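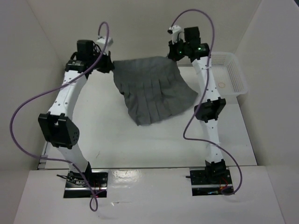
4.2 Where the rags live

I went into this part of the study thinking I would be writing about thrift. That was the word in my funding proposal, it was the word I used when I knocked on doors in Pundberg, and I still have a folder on my laptop called "thrift stuff." Then I sat in 17 kitchens and listened to people talk about their old towels, and hardly anybody brought up money unless I did.

What they talked about was storage. Every household in the sample had a place for cloth that was no longer good enough to be seen but was still good enough to use, and people could take me straight to it. Under the sink was the most common answer. A few kept theirs in the garage (one in a bread bin, which I loved), and a retired couple in Willevcombe had split the collection between two floors so neither of them had to take the stairs to deal with a spill. I had a question on my sheet about how people decide what to keep. I ended up dropping it after the first five interviews, when it was clear that people decide by how full the bag is. If there's room, the T-shirt goes in. If there isn't, it goes out with the trash and they feel bad for a minute.

Fuseini Abubakari and I coded the diaries separately and then argued about them for most of November. There were 3,000 entries in all, and plenty of them are very short: "sock, windows," or "used the blue one again." Our biggest fight was over the verb "demote." I wanted it as a code of its own, and Fuseini thought I was in love with a word that only two people had used. He had a point, but I kept it, for a reason that will be clearer in Section 5. A dish towel gets demoted to the floor, a floor cloth gets demoted to the car, and the order almost never runs the other way. The single exception was a bath towel in Pundberg that had been cut up for dusting and later had its best piece hemmed for the guest bathroom. Its owner called that a promotion and was pretty pleased with herself!

Texture mattered more than I expected. I had a checklist for size, color and fiber, and I'm a little embarrassed by how few of my own questions survived. People rubbed the cloth between finger and thumb while they were talking, usually without looking down at it, and they'd stop in the middle of a sentence to tell me a piece was "too slippery" or "gone hard." I started writing those moments down in the margin, and by the second round of visits the margins were where most of the good material was. My field notes had next to nothing on the grip itself, meaning which fingers were used and how wide they opened. That's a real gap, and I'd plan for it next time.
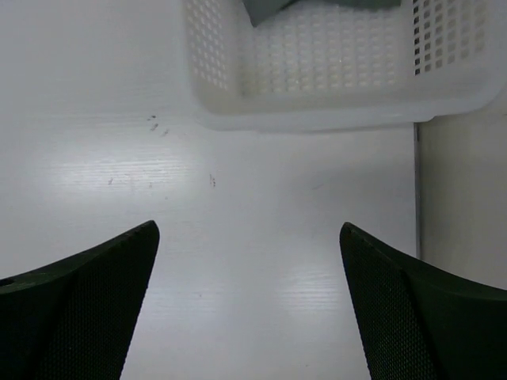

Figure 2. Two dark gripper fingers with finely perforated faces, with bare tabletop between them.

Cutting was the other surprise. Esi Frimpong, who did the Willevcombe interviews when I was out with a bad back, noticed that people who cut their rags to size also tended to wash them as a separate load, and people who used the whole garment threw it in with everything else. I went back to my own transcripts and found the same split. I don't want to make too much of this. The sample is small, and both groups had people who cheerfully broke the pattern. Still, once there are scissors involved, the thing seems to stop being somebody's shirt. One man told Esi he could never cut the sleeves off his brother's sweatshirt, but he had been checking the oil with it for years.

The households that bought their cleaning cloths in packs are a slightly different case — they kept rags too, usually in the same cupboard — and I take them up in 4.3, along with the question of what happens when somebody moves house.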